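April 26, 2022

Hard drive week (okay, hard drive month)

So I promised the handful of you who read this thing that I'd finally write about what our team has been up to since we finished the sorting challenge, and then I didn't, for ages. Sorry! Finals are coming and I have been living on vending machine pretzels.

Short version: we're doing the Grurby. If you've never heard of it, it's a student competition where your robots have to swap parts in a regular desktop computer with no hands helping. You get 20 minutes on the clock and you can earn up to 70 points for the drive swap alone, which is why we've put pretty much all our time into it and almost none into the memory modules. Is that a good strategy? Ask me in August, when the real event happens.

The drive swap sounds like nothing. I've done it at home on my mom's old computer while watching TV. You pinch the blue clips, you slide the drive out, you slide the other one in, done. But a person does about nine little sneaky things in there without noticing, like wiggling, and tilting, and feeling when it's caught on something. Our gripper has two fingers and a pretty firm opinion about how far apart they should be.

Most of my month has gone into the stand that holds the spare drive before it goes in. Ours is gray plastic and I have redesigned the slots so many times that I name the files after what I was eating. The first version held the drive so snugly that the arm picked up the whole stand along with it. The second version was so roomy that the drive leaned over, and then the fingers would come in straight and meet a drive that was not straight, and you can imagine the noise. I also had to leave enough open space for the fingers to get in at all, which sounds obvious now. It was not obvious to me at one in the morning!

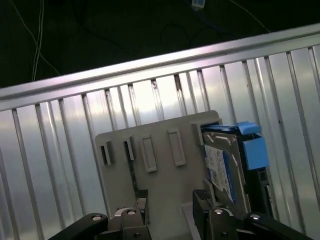

Anyway, once the stand settled down I got to move on to the thing I'd been avoiding, which is the wrist camera view. We have a fixed camera by the table too, and that one's great for working out where the case is, but for the last little bit you really want to be looking from the gripper. The trouble is light. Shiny metal under our lab lights goes completely white in spots, and then black rubber and black cables all turn into one big blob. I spent a whole afternoon convinced my edge detection code was broken – it was finding edges beautifully, just all of them, everywhere, forever. Turning the exposure down and only looking for that bright blue on the drive's plastic fixed more than any of my clever ideas did. Blue is my favorite color now.

We log every attempt in a big shared spreadsheet, and as of last night we're at 471 tries. Out of those, 174 went all the way from pickup to seated in the cage. I know that doesn't sound amazing, but the early ones drag it down like crazy, and if you only look at this past week it's a much happier story. The most common failure is still the drive going in a hair crooked and stopping partway. Second most common is the arm politely pausing because it bumped something and wants to be told it's okay.

Cables are the other thing. There's so much stuff draped around inside the case, and it never sits the same way twice, so we've been arguing over whether to teach the arm to nudge cables aside or just plan a path that stays high and drops in late. I'm on team high path. Team nudge has a slightly better demo, I admit it.
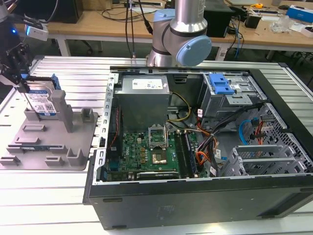 The table with the tower on its side and a drive in the stand, gripper on it.

We also got into the boring but important stuff this week, like writing down our startup steps so it isn't all in one person's head. The rules packet from Grurby says you have to be able to reset between rounds, and our reset used to be a lot of shouting across the room. Now it's a checklist taped to the wall, and we only shout a little.

Next up is the unplugging part, which I'm scared of. SATA plugs are tiny and the fingers are not. If anybody out there has done this with a plain parallel gripper and some kind of printed fingertip, please please leave a comment, I'll take any tips at all. I've got three fingertip designs in the print queue behind somebody's giant gear, so it'll be a few days before I have anything to show.

Okay, back to studying for statics.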